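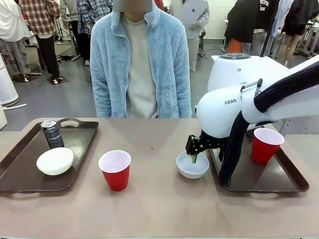 Previous chapter | Contents | Glossary | Next chapter

Chapter 4
Waiting Your Turn: How Lines Work

I spent most of my first summer job staring at a line. I was at the lunch counter in Tandwood, a little town with one good sandwich shop, and at noon the line ran out the door and past the hardware store. My boss, Zoila Bedoya, thought the answer was to work faster. So we worked faster. We sliced tomatoes ahead of time, we stacked the cups by the register, we stopped chatting (mostly), and the line still ran out the door and past the hardware store.

I was 17 and I took it personally. I now teach this stuff for a living, and I'd like to go back and tell that kid to look at when people came in before worrying about how fast we were serving them.

Lines are the subject of this chapter and the two after it. You've stood in plenty, so you already have opinions, and I want you to hang on to them for a few pages. We'll test them against some very simple math. If you can divide one number by another you can do everything up to Section 4.3, and if you can read a graph you can do the rest.

Let's start with the basic pieces. Every line has arrivals (people showing up), a server (whoever or whatever helps them), and a rule for who goes next. At the sandwich shop the arrivals were hungry people from the Groltora plant down the road, the server was me, and the rule was first come, first served - unless you were Zoila's brother.

Say people arrive at a steady pace of 42 an hour and the counter can handle 51 an hour. On paper there's no problem at all. We have more room than we need, and if everybody walked in evenly spaced there would never be a line. But people don't walk in evenly spaced! They come in bunches, when a shift ends or a bus stops or the rain quits. And one person wants a black coffee while the next wants six different sandwiches and a receipt for each. So a line builds up during the bunches, and the quiet minutes in between are simply lost. You can't serve somebody at 11:40 who isn't going to walk in until noon.

Read that last sentence again if you need to, as most of the chapter hangs on it. Idle time can't be saved up in a jar and spent later.

Now the part that surprised me when I was a student. As a counter gets closer to being busy all the time, the average wait doesn't climb gently. It creeps along for a while and then shoots up. Going from half busy to a bit more than half busy costs your customers almost nothing. Going from very busy to very, very busy can double the wait, or worse. We'll draw that curve in Section 4.2, and I'd like you to sketch your own guess first, in pencil, before you turn the page.
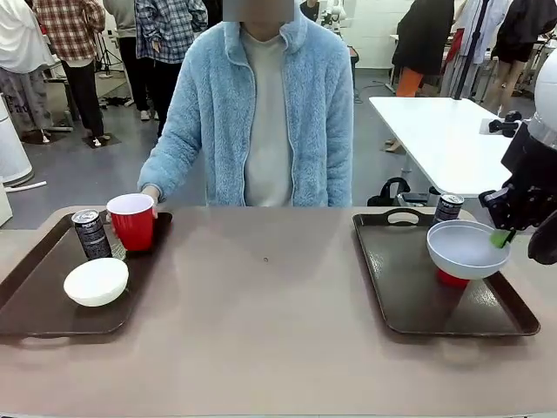
Mohsin Usmani thinks I'm too hard on the busy counter, and that a shop with no line at all is usually a shop paying somebody to lean on a broom. He has a point. Idle servers cost money, waiting customers cost money (they leave, or they grumble and don't come back), and the two costs pull against each other. Section 4.4 puts a price on both and looks for the cheapest spot in the middle.

Before you start 4.1, try a warm-up. Pick a line you stand in often. Write down who arrives, who serves, and what the rule is for going next, then note the time of day when it's at its worst. Keep the page, you'll want it for the exercises.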